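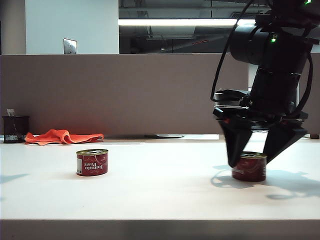
**Tomato paste, small tins, and not wasting half of it**

Updated 1/24/25. Quick notes, will tidy later.

Little tins with the ring pull lid. Great until the recipe wants one spoonful and the rest sits in the fridge growing fur. What I do now:

- **Freeze it in blobs.** Tablespoon at a time onto parchment, flat tray, freezer till hard. Then into a bag. Tip them straight in the pot frozen, no thawing.
- A small tin gives me some 8 blobs. Depends how heaped. Don't fuss.
- Write the date on the bag. Marker BEFORE it goes in the freezer, it won't write on a frosty bag.
- Not freezing? Scrape into a little jar, smooth the top, thin layer of olive oil over. Keeps about a week for me. Don't store it in the open tin.

**Opening**

Tin flat on the counter, not in your hand. Lift the ring, pull back slow. The last bit is where it flicks, and paste on a white shirt is forever. Lid edge is sharp so it goes inside the empty tin, then pinch the top shut before recycling.

Ring snapped off? Regular can opener on the lid sometimes works. If the rim is too rounded try the bottom. Some bottoms are molded and won't go either, in which case, different dinner.

**Getting it all out**

Thin rubber spatula. Or splash of hot water in the tin, swirl, pour that in the sauce too. Coralie Rewi uses wine. Fine by me.

**Cooking it**

Fry it first! In the oil, after the onions, medium heat, keep it moving. Goes from bright red to brick color in a couple minutes. Smells sweeter. Then liquid. Big diffrence, and it's the step everyone skips.

**Wiping up**

Keep one cloth just for tomato jobs. Red or orange, then who cares. Rinse COLD right away, hot sets the stain. Spills on a white table top: wipe, then baking soda and water, leave it 15 minutes, wipe again. Test a corner first. Old stains, I repeat it the next day and they mostly fade.

**Cupboard**

Two tins in, always. Open one, it goes on the list. Labels facing front, oldest in front of newest. Short tins get lost behind the tall ones so give them thier own row, or an old shoebox lid you can slide out like a drawer.

Dented on the seam or bulging, toss it. Don't taste to check.

More on beans next time, the soaking one got long.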